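3.2 Setting and participants

The study followed parent-and-child music classes run under the Woko program, which is offered through local franchise holders in church halls, libraries, and day nurseries. Each class lasts 45 minutes and is led by one teacher. Families enroll for a term and usually attend on the same day each week. We recruited through three franchise areas, Pilov, Ellero, and Mabaso, and 457 families agreed to take part. Children were between six months and four years old at enrollment.

Attendance was taken from the registers kept by class teachers. Over the two terms these held 2,146 entries. Entries with no child name were dropped before analysis. Where siblings came to the same class, we kept the record of the younger child only, as Yu and Barua did in their earlier work on toddler swim lessons.

Parents filled out a short form in the first and last week of each term. It asked about singing at home, use of instruments or household objects to make sound, and contact with other families outside class. Phùng and Pumphrey coded the open answers separately and settled differences by discussion. Answers that named an object were sorted by whether it was a toy, an instrument, or an everyday item such as a pan or a glass.

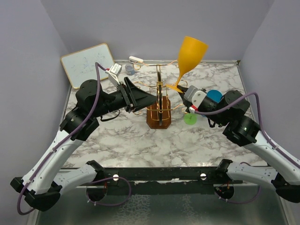
Figure 2. Yellow wine glass held upside-down over a wire-and-wood glass rack.

3.3 Analysis

We compared home singing scores at the start and end of each term using paired tests. Families who moved between franchise areas were counted under the area where they first enrolled.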